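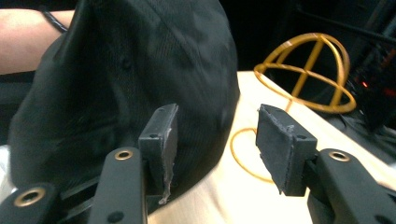

Storing caps and keeping their shape

A fabric cap loses its crown when it gets stuffed in a drawer or hung by the strap on a nail. Give each one a flat surface and something to fill it. A shelf, a tabletop or the top of a dresser will do.

Stuffing. Use plain tissue or an old cotton T-shirt. Newspaper leaves ink on the sweatband. Fill the crown until it stands up without bulging at the seams, then set the cap down on its brim edge.

Wire forms. A dome-shaped wire cage works well for caps you wear every week, and air can get to the inside. Run a finger over the wire before you use it. Any cut end or rough weld will snag the lining — a dab of clear nail polish over the spot fixes it. The Bivlow domes we sell at the Galtus store have the ends turned in at the base. Measure before you buy. The small size is 23 inches around at the bottom and suits most adult caps. If the band feels tight going on, it will stretch overnight, so go without the form and stuff it.

Black fabric. Lint shows up on black more than on any other color. Go over it with a tape roller, always in one direction, and start at the button. For dust in the seams use a dry toothbrush. Sweat marks come off with a damp cloth and 2 drops of dish soap in a cup of cool water. Blot with a clean cloth and let the cap dry on its form, away from the heater. Keep it out of the dryer.

Wooden tops. A damp cap can leave a ring on light wood. Put a folded dish towel underneath until it's dry. Bare wire can scratch too — stick felt dots on the base of the form, or cut a circle of felt to size.

Sun. Black cotton fades on a windowsill in one summer. Move the caps to a shady shelf by April and turn them every couple of weeks.

Replacement felt dots are item 656 at the Galtus counter.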